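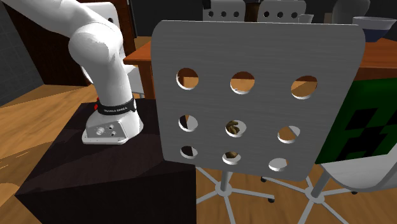 A robot arm on a black base, with a gray chair beside it.

Why Do Cricket Matches Stop for Tea?

Most sports are over before you get properly hungry. A soccer game takes less time than a long car ride. Test cricket takes up to 5 days, and even then the two teams may shake hands and agree that no one won. Grown-ups travel across oceans to watch this.

A game that long needs meals. So the day is cut into three parts, called sessions. After the first session the players go in for lunch. After the second they go in for tea, which is a shorter break and often involves sandwiches. Then they play until evening, or until it rains, or until it gets too dark to see a hard red ball coming at your nose.

What happens in between?

One team bats and tries to score runs. The other team bowls and tries to get the batters out. Hit the ball along the grass and over the boundary rope and you get 4 runs without having to run at all, so batters like doing it.

Bowlers bowl in sets of six balls, called overs. When an over ends, a different bowler starts from the other end of the field and some of the fielders trudge across to new places. If you look up from your snack and everybody is wandering about, an over has probably just finished.

Do children have to play for five days?

No, and their parents are very glad. In the Skorkent junior league a match fits into one afternoon. When Stollard played Buschmann there last summer, the tea break ran longer than planned owing to a chocolate cake. Stollard batted second and lost most of its wickets soon after. The cake has never been blamed officially.

What if it rains?

Everyone goes indoors and waits. Covers are pulled over the pitch, the strip in the middle where the bowling happens, and the umpires come out now and then to look at the ground with serious faces. Sometimes they go straight back in.

Words to know

Pitch: the strip between the two sets of stumps.
Stumps: three upright sticks. Also what people call the end of a day's play, just to confuse you.
Draw: when time runs out before either team can win.

Posted 2020-07-11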